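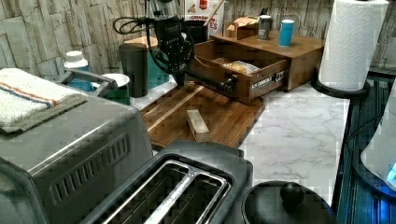
Small Drawers, Countertop Cabinets and What to Keep in Them

A small cabinet with a drawer or two takes up little room on a counter and can hold most of the things that otherwise pile up beside the toaster. These tips cover choosing one, filling it, labeling it and fixing the usual problems with wooden drawers. They apply to old pieces from a flea market as well as new ones.

Where to put it

Measure the counter depth first. Most counters are about two feet deep, and the drawer needs space in front of it when it is pulled all the way out. Put the cabinet in place, open the drawer fully, and see whether you can still set down a cutting board. If not, turn the cabinet sideways at the end of the counter or move it to a shelf at elbow height.

Keep it away from the stove and the kettle. Steam swells wood, and a drawer that ran well in January will stick by summer. The same goes for the spot next to the sink. If the sink is the only place left, stand the cabinet on four small rubber feet. A pack of stick-on feet from the hardware store will do.

Do not push the cabinet tight against an outside wall. Leave a finger's width behind it.

What goes in the drawer

Flat, light and dry things do best:

Seed packets and yeast packets
Tea bags in their wrappers
Twist ties, rubber bands and bag clips
Birthday candles and matches (matches in a closed tin)
Takeout sauce packets, if you use them
Spare batteries, with tape over the terminals of the square ones

Leave out anything that can leak or that smells strongly. Bare wood picks up the smell of curry powder or coffee and holds it for years. Once a drawer smells of cloves, everything in it will taste of cloves. Keep spices in jars in a cupboard.

Paper packets tend to work their way to the back and get forgotten. Stand them on edge with the tops facing you, and put a small block of wood or a folded piece of cardboard behind them to keep them forward. Go through them twice a year, in March and again in the fall. Yeast past its date can be tested in warm water with a pinch of sugar. If there is no foam after ten minutes, throw it out.

Labels

Label the front even if the cabinet has only one drawer. Other people in the house will put things away correctly if they are told where.

Printed paper labels are easy to read and cheap to replace. Wipe the wood with a cloth barely dampened with rubbing alcohol, let it dry, then press the label on from the middle outward. Try the alcohol on a hidden spot first, as it will cloud shellac. Handwritten labels last longer in pencil than in felt pen, which fades in sunlight.

To get an old label off, warm it with a hair dryer and lift one corner with a plastic scraper. Rub what is left with a drop of cooking oil, wait five minutes and wipe. Clean off the oil with dish soap on a cloth before you put on the new label.

Drawers that stick

Take the drawer out and look at the sides and the bottom edges. Shiny patches show where it rubs. Rub those spots with a candle stub or a dry bar of soap and try it again. This cures most sticking drawers.

If it still sticks, sand the shiny patches lightly with 100 grit paper wrapped around a block. Four or five strokes, then try the fit. Do not sand in damp weather. The wood will shrink later and leave you with a drawer that rattles. Finish with 189-cent candle wax or the best furniture wax in the store, it makes no difference to the drawer.

Drawers that sit crooked

A drawer that goes in crooked usually has one of these faults:

One runner is worn lower than the other. Glue a strip of thin veneer or a few layers of masking tape on the low side.
The drawer itself is out of square. Measure corner to corner both ways. If the two numbers differ, loosen the joints, square it up and glue it again under clamps overnight.
Something has fallen behind it. Check this first.

Loose knobs

A round knob loosens from being twisted as it is pulled. Tighten the screw from inside the drawer. If the hole has worn large, push in a wooden toothpick dipped in white glue, snap it off flush and drive the screw back in once the glue has set. A thin washer under the screw head also helps on softwood fronts.

Using the top

The top of a small cabinet is good for tall, narrow things: cups for pens or chopsticks, a pepper mill, a jar of straws. Keep the heavier ones toward the back. A full drawer pulled out quickly will tip a light cabinet, and whatever is on top comes down with it. If yours tips, put a square of non-slip shelf liner under the front feet, or set a flat weight inside at the rear.

Small open boxes are useful on top for mail and receipts, as long as they get emptied. Pick a time, such as after supper, and sort them then.

Care of the wood

Dust with a dry cloth. Twice a year, wipe with mineral oil or a plain paste wax and buff. Avoid olive oil and other cooking oils as a finish. They go sticky and then rancid. Cutting boards kept on the same counter can be oiled on the same day, using food-grade mineral oil only. Stand them on edge to dry, with air on both sides.

Water rings come out of a waxed top with a little white toothpaste on a soft cloth, rubbed with the grain. Wax the spot again afterward.

See also: Quiet Hinges, Shelf Liners Compared, Cleaning Old Brass Pulls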